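Shared Workshops Should Require Simulation Before Hardware

The Jirkstead workshop has 161 members, and thirteen of them are now building robot arms for use at home. It is the position of this writer that no member should be permitted to power an arm on the shared bench until the same task has been carried out in simulation.

The objection most often raised is cost in time. A member who has paid for motors wishes to see them turn. That wish is reasonable, but the bench belongs to every member, and an arm that swings without warning is a danger to whoever stands beside it. A simulated kitchen can be reset at no charge. A broken wrist joint cannot.

The Omoregie build followed this course. Its dishwasher task was attempted 3,949 times in software before any metal was cut, and the log was open to all members. The model need not be elaborate. It should contain an arm, a counter, an open dishwasher and a few ordinary things to reach for, such as a cup and a bowl. 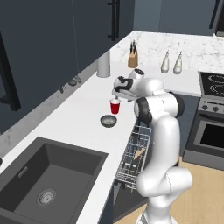 Yakubu Ajayi wrote in reply that the rule would favor members with fast computers at home, and that the workshop should buy a shared machine before it adopts any such requirement. The point is fair. The purchase should be placed before the members in July, together with the rule.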